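Momevthorpe Student Project: Equipment Report
Section 4. Where the money went

By April we had a grant of 2000 dollars and a wish list that came to a good deal more. The wish list was written on the first evening, before any of us had looked up what a gripper costs, and it shows. It included a second arm.

The arm itself was on loan from the department, so the budget only had to cover what goes on the end of it, what it picks up, and the table things. Clémence Langlois collected the quotes. Astska wanted 1000 dollars for a two-finger gripper with its own controller. Lungu wanted 785 for one that would run off the controller we already had, provided we wrote the driver ourselves. We had plenty of students and not much cash, so we took the Lungu. The driver took three weeks. Charged at campus job rates, those weeks would have bought the Astska and a nice dinner.

Our task was putting a weight plate on a threaded bar and taking it off again. We priced a proper set of machined test parts from Tusance and then bought a small dumbbell set for 33 dollars. The threads are real, the plates have real holes, and if we drop one we can afford to feel calm about it.

Things we forgot to budget for: shipping, spare fingertips, a cable long enough to reach the outlet, and a second tray. Shipping was the worst of these. We now recommend that any group ask for the delivered price in the first email, and that one person hold the list. For a while three of us held it, and we own more cable ties than we have cables.

What is left goes to fingertips. A wrist force sensor would help a lot with the threading, but the cheapest quote was more than the rest of the table put together, so it moves to next year's wish list, right under the second arm.
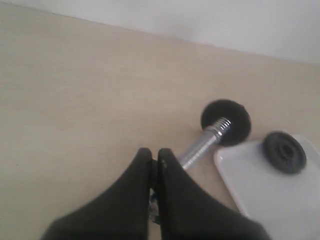

Figure 3. Gripper, bar with one plate on the threaded end, and the other plate on the tray.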